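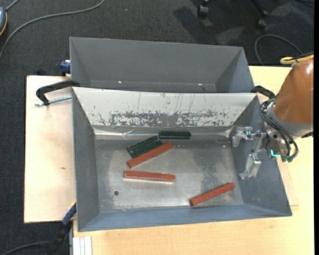

The human eye adjusts to brightness in two stages. The pupil changes size almost at once, whereas the light-sensitive cells at the back of the eye need several minutes to recover after strong light. Household members who move between a bright kitchen and a dim workshop should allow for this before handling blades or hot pans. Glare adds to the difficulty. The bottom of the grey metal bin at the front shows hazy bright reflections, and against such a surface small screws and pins are easily overlooked. A matt cloth or a sheet of dull card laid under the work will reduce the effect.

## Lighting the bench

- Provide at least 300 lux at the surface for general tasks, and more for sewing or fine repairs.
- Place the lamp to the side of the work, opposite the writing hand.
- Older users normally require more light. At 70 the pupil opens less widely than at 28, and the lens passes less light.
- Keep the rest of the room moderately lit. A single bright lamp in a dark room obliges the eye to readjust at every glance.

## Resting the eyes

People blink less often during close work, and the surface of the eye dries as a result. Look across the room at regular intervals and blink fully. Fans and heaters should be directed away from the face.

Larari readers with the Utden bench lamp should use setting 2 for ordinary work. Persistent soreness or blurred vision should be referred to an optician.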